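Two Arms, One Box: Three Weeks Between Fingers and Cameras

Hidmont is a small company which builds packing cells for other small companies. Its customers send out spare parts, tea, printed books, and many of them have the same problem. At the end of the day there is a pile of used boxes, and a person must open them, fold them and put them flat. It is dull work and it hurts the wrists. For two years the customers asked if a robot can do it, and for two years the answer from Hidmont was "not yet."

In November the company decided to look for a better answer. I was allowed to sit in the lab for three weeks, with a chair in the corner and permission to ask questions when the arms were stopped.

The plan was simple on paper. Two arms stand at one table and handle one box together. The arms would stay the same during the whole trial, and only three things would change: the fingers, the wrist cameras and the controller. The fingers came from two suppliers. Melis makes a soft finger with a rubber pad, which opens wide and closes slowly. Bradley makes a long hard finger with a narrow tip. The controller was either the one which Hidmont already uses in its cells or a newer one called Plurkudon, which plans the motion of both arms as one problem.

Most people in the lab expected the soft finger to win. Cardboard is soft, they said, so the finger should be soft too. I also believed this. On the first morning it looked correct, because the Melis finger picked up closed boxes very nicely and left no mark on them. But an open box is another animal. The walls bend away when they are pushed, and the flaps go where they want. The rubber pad needs a flat place to sit, and on a used box there are few flat places left.

The hard fingers have a different way to work. They do not hold the whole side of the box. They take one edge of the cardboard between the tips, like a person takes a page of a newspaper, and the other arm can then push or pull on the rest.
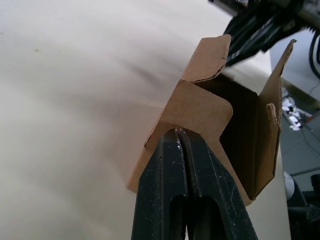 The price for this is damage. When the closing force was set to 69 newtons, the tips held the edge well but pressed a deep line into the board, and after a few trials the line became a tear. With less force the box turned slowly between the fingers and the second arm arrived at a place where the flap was no more. The team spent almost four days only on this setting. In the end they stopped looking for one number and let the force grow during the lift, starting low and going up when the weight comes.

A finger also gets old, and I had not thought about this before. Cardboard feels gentle in the hand, but it is full of dust and small hard grains, and it works on the tips like fine sandpaper. The Melis pads lost their grip after 700 closings and had to be changed, which takes ten minutes and a small hex key that is always in the wrong drawer. The Bradley fingers were used for 3525 closings in the same trial and stayed on the arm until the end. They were scratched, and the engineers wiped them with a dry cloth at lunch.

The cameras were the second question. Each arm has a small camera at the wrist, looking along the fingers, and a third camera looks at the table from higher up. At the start the team wanted to save money and use only the high one. It sees both arms and the complete box, and for closed boxes it is enough. For open boxes it fails in a very regular way. At the moment when the fingertip comes to the edge, the arm itself stands in front of the edge, and the controller must guess. It guesses well in the middle of the table and badly at the far side.

With the wrist cameras the last few centimeters became much better. They have their own weakness, because they are so near that a large flap can fill the whole view, and then the software does not know if it looks at the outside of the box or the inside. Brown is brown on both sides. The solution was to trust the high camera until the hand is close, and after that to trust the wrist. It sounds obvious when I write it now, but to find the right distance for this change took most of the second week.

The light in the room played a role too. The lab has a large window, and in the late afternoon the shadows on the table moved enough to disturb the search for edges. One engineer wanted to cover the window with paper. The others voted against it, with the argument that a customer will also have windows. 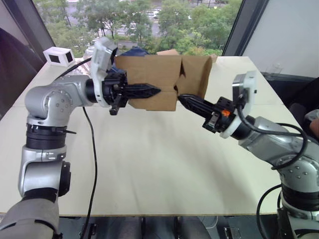

Both arms on one box. The long black fingers work from the left side and from the lower right corner.

The controllers were the part I understood the least and enjoyed the most to watch. With the old one, each arm has its own plan, and the two wait for each other at fixed points. The movement is safe and a little sad, stop and go, like two persons who try to pass in a narrow corridor. When one arm is late, the other holds its position and the cardboard between them takes all the stress. Plurkudon moves both arms in one rhythm. If the left hand slips a little, the right hand gives way in the same moment. On the first day it also drove one finger through the wall of a box with full conviction, so the speed was reduced, and for the rest of the trial it stayed reduced.

By the last day the lab had run 1426 attempts with open boxes. The hard fingers with all three cameras and the new controller gave the best result, and the soft fingers remained better for closed boxes which should be used again. Hidmont will probably offer both, with a quick change plate between the wrist and the finger. The plate is not ready. The first version was too thick and moved the fingertips out of the place where the wrist camera is sharp, and the second one was still at the machine shop on the evening when I returned my visitor badge.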